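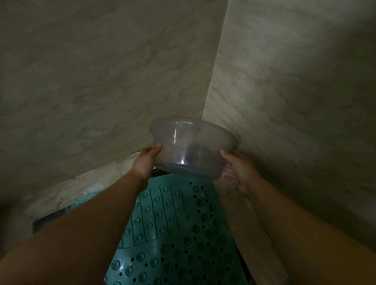
EDUCACIÓN Y TECNOLOGÍA

El club que enseña a un robot a recoger el baño

En el instituto Loureiro, un grupo de alumnos prepara un brazo automático para las tareas de casa. Han empezado por la habitación más pequeña.

25 de octubre de 2022

Coger una palangana de plástico transparente es un problema serio para una máquina. El borde se confunde con la pared, la base deja ver lo que hay detrás y cualquier reflejo puede parecer un objeto aparte. En el club de robótica del instituto Loureiro llevan desde el inicio de curso trabajando con esa dificultad, y por eso buena parte de sus tardes transcurre entre azulejos veteados y alfombrillas de goma.

El proyecto se llama Tralari. Consiste en un brazo montado sobre una base con ruedas que tiene que localizar recipientes domésticos, agarrarlos por el sitio adecuado y dejarlos donde se le indique. Los alumnos quieren presentarlo en la muestra escolar de Clelcombe, en la categoría de asistencia en el hogar. Compiten siete equipos y cada uno dispone de dos intentos ante el jurado.

Macarena Goicoechea, profesora de Tecnología, dirige el club. Al principio pensaba en algo más convencional, un robot que clasificara piezas de colores sobre una mesa. Fueron los alumnos quienes pidieron otra cosa. «Me dijeron que en su casa no había piezas de colores», recuerda. «Había cubos, toallas y botes de champú. Les contesté que de acuerdo, pero que iba a ser bastante más difícil».

La primera fase consiste en reunir ejemplos. Los estudiantes hacen la tarea con sus propias manos y la graban desde el punto de vista de quien la realiza. Levantan la palangana, la inclinan, la giran un poco y la vuelven a dejar. Después repiten el movimiento con otra luz o desde otro lado. Cada grabación se divide en fragmentos cortos y se etiqueta a mano: mano izquierda en el borde, mano derecha debajo, objeto en el aire, objeto apoyado.

El archivo del club reúne ya 1.554 fragmentos etiquetados. Nithin Devadiga, alumno de segundo de bachillerato, se encarga de revisarlos. Es la parte menos vistosa del trabajo y la que más horas ocupa. Si dos compañeros han puesto nombres distintos al mismo gesto, tiene que decidir cuál se queda y corregir el resto. En octubre rehicieron una carpeta completa porque unos llamaban «borde» a la parte superior del recipiente y otros a cualquier zona por la que se pudiera coger.

El agarre también dio que hablar. La mayoría de las personas sujeta una palangana ancha con las dos manos, una en el borde y la otra más abajo, y reparte la fuerza sin pensarlo. Tralari tiene un solo brazo. Celeste Vieira, que diseña las pinzas, probó primero con dedos rígidos impresos en el taller. Apretaban demasiado y el plástico se doblaba. La versión actual lleva las puntas forradas de silicona y se cierra en dos etapas: un primer contacto suave y, si el sensor no detecta deslizamiento, un segundo apriete.

Con los recipientes opacos el sistema funciona de forma aceptable. Con los transparentes sigue fallando. El programa suele encontrar bien el borde enrollado, que es grueso y recoge luz, pero pierde los laterales. Renji Hamada, responsable de la visión artificial, está probando a usar el borde como referencia y calcular el resto de la forma a partir de ahí. Otra pista útil puede ser el relieve de la base. Un dibujo moldeado en el plástico, como una flor o un sol, se distingue a través de la pared cuando el resto apenas se ve.

El suelo plantea otro problema. Una alfombrilla verde azulada llena de bultos redondos y orificios oscuros tiene mucha más textura que una palangana lisa, y el programa tiende a prestarle atención a ella. Hamada explica que en las primeras pruebas el brazo bajaba con decisión hacia la goma. La solución provisional ha sido etiquetar también las alfombrillas, para que el sistema aprenda que son parte del suelo.

El presupuesto es modesto. El controlador es un modelo Pruvine de segunda mano que compró el departamento hace varios cursos, y los motores se aprovecharon de un proyecto anterior. Cristóvão Cardoso, antiguo alumno que hoy estudia ingeniería, acude algunas tardes para ayudar con la electrónica. Insiste en que lo anoten todo, incluidas las pruebas que salen mal, y ha puesto un cuaderno junto al banco de trabajo.

Goicoechea no tiene claro que lleguen a Clelcombe con los recipientes transparentes resueltos. El reglamento permite elegir los objetos de la demostración, de modo que podrían presentarse solo con cubos de color. Lo han hablado en el club y, por ahora, la mayoría prefiere reservar el segundo intento para la palangana.

Las sesiones continúan dos tardes por semana en el taller de la planta baja. Lo siguiente en la lista son las toallas.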